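Gallery: Cups, jugs and boxes in a row
Posted 22nd July in Household things

I have a thing about objects standing in a line. Give me a shelf at a thrift store where somebody has pushed the jugs to the back and the trays to one side and I'll stand there for far too long (my sister has learned to go and wait in the car). I like seeing what ends up next to what, and which colors get along when they were never bought to match.

This page started in April as a folder on my laptop called "rows", and it has been getting its own corner of the site bit by bit. I'm going slowly and giving each picture room to breathe, with my rambling around it. If you came over from the Wistari page on enamelware, hello! It's mostly plastic and wood over here, and I'm fine with that.

Quick word on what I look for. I love cheap everyday stuff, the kind you'd grab for rinsing rice or keeping clothespins in. Clear or milky plastic is my weakness, and I'll always take a scuffed old pitcher over a fancy glass one. Wood is good too, as long as there's only a little of it and it's surrounded by something brighter. Dark backgrounds help a lot. I tried photographing my own things on a white tablecloth last winter and everything looked like it had the flu. 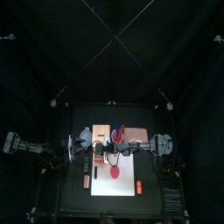
Pale colors are the ones I've come around to most since I began collecting these. I used to want everything loud – tomato red, school bus yellow, the works – and then I inherited a stack of faded picnic things from my aunt and changed my mind in one afternoon. A translucent blue jug against black does more for me now than any bright one could, and the flat pink tray way over at the other end is a lovely answer to it. Then you get the red spatula poking out of the cup, and that's plenty of loud for one row.

Cups with utensils in them deserve a page of their own, I think. Ankit Tiwari wrote to me after the last update to say he has kept his spatulas in the same pink tumbler for 19 years and it has outlived two stoves. I believe him! A clear cup is such a nice choice for it, too, because the handles show all the way down. Mine is a Moridus measuring beaker with the numbers worn off, and it falls over if I put the ladle in, so the ladle lives in a drawer and sulks.

The tan wooden box is the one I keep going back to. There's a dark slot in the top and I can't decide what I would use it for. Letters? Recipe cards? I had a box a bit like it from Collado, with a lid that never sat right, and I kept tea bags in it until they all tasted of pine. Wood next to see-through plastic is a pairing I'd never have picked in a store, and I'm quite taken with it.

A few of you have asked how I line up my own rows at home. Tall thing at one end, flat thing at the other, and I fiddle with the middle until dinner. My best one had 5 pieces and took most of an evening – my worst had 42 and looked like a yard sale.

Still on my wish list: anything in that chalky green from old Wirkell lunch boxes, and a butter dish that isn't chipped. If you have a row of your own, on a windowsill or a workbench or wherever, send it along through the contact form with a line or two about the pieces. Tell me which one you'd never give away.

More in Household things
Lids without pots
Trays, mostly round
The colander page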